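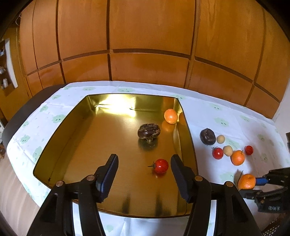 Dalva Damasceno

Mar 18, 2022

So, can a machine put your tomatoes away yet? Kind of! Sorting fruit into a tray is the chore everybody tries first, and I get why (it's dull, and you do it every week). My own tips, for two fingers or ten:

Pick a tray with low sides. High walls mean coming straight down, and that's where knuckles and grippers both get stuck.

Line a shiny tray with a dish towel. Glare bothers me, and Gervásio at the Stivow shop says it bothers their sorting machine even more. In February it took 103 tries to move 96 pieces, all plastic.

Soft pads, light squeeze. A toy tomato forgives you, a ripe one doesn't.

Leave a finger's width between pieces, and fill the corners last, they're awkward to reach into.

Would I buy one? Not this year. I can do 12 tangerines before the kettle boils, and I wipe the tray too.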